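이사한 뒤에 짐을 줄인 이야기

안녕하세요. 오랜만에 글을 씁니다. 한국말로 긴 글을 쓰는 것은 아직 시간이 많이 걸립니다. 틀린 표현이 있으면 댓글로 알려 주시면 감사하겠습니다.

지난 3월에 이사를 했습니다. 새 집은 전에 살던 집보다 많이 작습니다. 방이 하나이고, 부엌과 방 사이에 미닫이문이 있습니다. 건물은 1981년에 지어졌다고 부동산 사장님께서 말씀하셨습니다. 오래된 건물이지만 햇빛이 잘 들어오고 창문 밖에 감나무가 있어서 마음에 들었습니다. 문제는 수납공간이었습니다. 붙박이장이 없고, 현관의 신발장도 아주 작습니다.

이사하는 날, 저는 상자를 방에 쌓아 놓고 바닥에 앉아서 한참 동안 아무것도 하지 못했습니다. 상자가 창문의 절반을 가렸습니다. 그날 밤에는 상자 사이에 이불을 펴고 잤습니다.

그래서 물건의 목록을 만들기로 했습니다. 저는 원래 목록을 좋아하는 사람입니다. 공책에 물건의 이름을 하나씩 적었습니다. 양말은 한 켤레를 하나로, 책은 한 권을 하나로 적었습니다. 다 적으니 모두 597개였습니다. 이 숫자가 많은지 적은지 저는 잘 모르겠습니다. 그러나 공책을 넘기면서 조금 부끄러웠습니다. 같은 모양의 병따개가 네 개 있었고, 어느 기계의 것인지 알 수 없는 충전기도 여러 개 있었습니다.

제일 먼저 정리한 것은 옷입니다. 인터넷에는 "설레지 않으면 버리세요"라는 말이 많이 있지만, 저는 이 방법이 어려웠습니다. 겨울 내복을 보고 설레는 사람이 있을까요? 대신에 지난 겨울과 여름에 입었는지를 생각했습니다. 입지 않은 옷은 따로 모았습니다. 상태가 좋은 것은 Trendness라는 동네 중고 옷 가게에 가져갔습니다. 가게 주인께서 코트 두 벌과 원피스 한 벌을 받아 주셨고, 나머지는 돌려주셨습니다. 돌려받은 옷을 다시 들고 언덕을 올라올 때 팔이 아팠습니다.
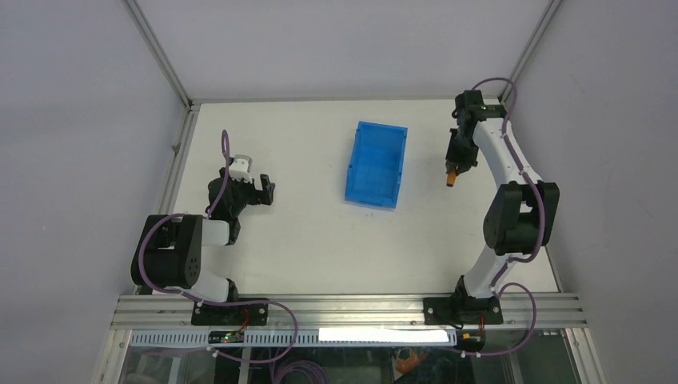 그 다음은 부엌이었습니다. 부엌 물건은 크기가 다 달라서 옷보다 훨씬 힘들었습니다. 특히 냄비 뚜껑이 그렇습니다. 냄비는 포개서 넣을 수 있는데 뚜껑은 포개지지 않고 자꾸 미끄러집니다. 여러 가지를 해 본 결과, 저는 뚜껑을 접시꽂이에 세워서 보관하고 있습니다. 보기에 아주 예쁘지는 않지만 꺼내기가 쉽습니다.

선반은 Skolau에서 샀습니다. 폭이 60센티미터인 것을 골랐는데, 냉장고 옆의 틈을 미리 재어 두었기 때문에 잘 들어갔습니다. 설명서는 그림만 있고 글이 없었습니다. 외국 사람인 저에게는 오히려 편했습니다. 그런데 나사 하나를 반대쪽에 끼워서 처음부터 다시 조립했습니다. 조립하는 시간이 20분이라고 적혀 있었지만 저는 저녁을 다 썼습니다.

책은 가장 마지막에 했습니다. 책을 정리할 때마다 읽기 시작하는 나쁜 버릇이 있습니다. 이번에도 고향에서 가져온 요리책을 펴고 오후가 지나갔습니다. 그 책에는 어머니의 글씨로 "설탕은 반만"이라고 쓰여 있습니다. 이런 책은 아무리 집이 좁아도 버릴 수 없습니다. 한국어 교재도 남겨 두었습니다. 초급 책은 이제 필요하지 않지만, 첫 장에 제가 삐뚤삐뚤하게 쓴 이름이 있어서 그냥 두었습니다.

정리를 하면서 "아깝다"라는 말에 대해서도 많이 생각했습니다. 제 모국어에는 이 말과 똑같은 단어가 없습니다. 버리기에 아깝고, 쓰기에도 아깝고, 남에게 주기에도 아까운 물건이 있습니다. 저에게는 Petkov 찻잔 세트가 그렇습니다. 선물로 받은 후에 한 번도 쓰지 않고 상자에 넣어 두었습니다. 이사한 다음 주에 그 찻잔을 꺼내서 보리차를 마셨습니다. 보리차에 어울리는 잔은 아닌 것 같습니다만, 지금은 매일 씁니다. 손잡이가 작아서 손가락이 잘 들어가지 않는 것만 불편합니다.

실패한 것도 적겠습니다. 침대 밑에 넣으려고 Harkden의 납작한 수납함을 주문했는데, 바퀴의 높이를 계산하지 않았습니다. 침대 밑에 들어가지 않아서 바퀴를 뺐습니다. 바퀴를 빼니까 들어가기는 하는데, 꺼낼 때 바닥을 긁는 소리가 납니다. 아래층에 사시는 분께 죄송해서 밤에는 꺼내지 않습니다. 수납함 바닥에 헌 수건을 붙여 볼까 생각하고 있습니다. 혹시 해 보신 분이 계시면 어떤 테이프가 좋은지 가르쳐 주십시오.

아직 현관 옆에 상자 하나가 남아 있습니다. 사진과 편지, 그리고 다른 나라의 동전이 들어 있는 상자입니다. 동전은 은행에서 바꿔 주지 않는다고 해서 그대로 두었습니다. 편지는 추석 연휴에 읽어 보려고 했는데 감기에 걸려서 하지 못했습니다. 다음 글에는 신발장 안에 선반을 하나 더 넣은 방법을 쓰겠습니다.

2024년 9월 20일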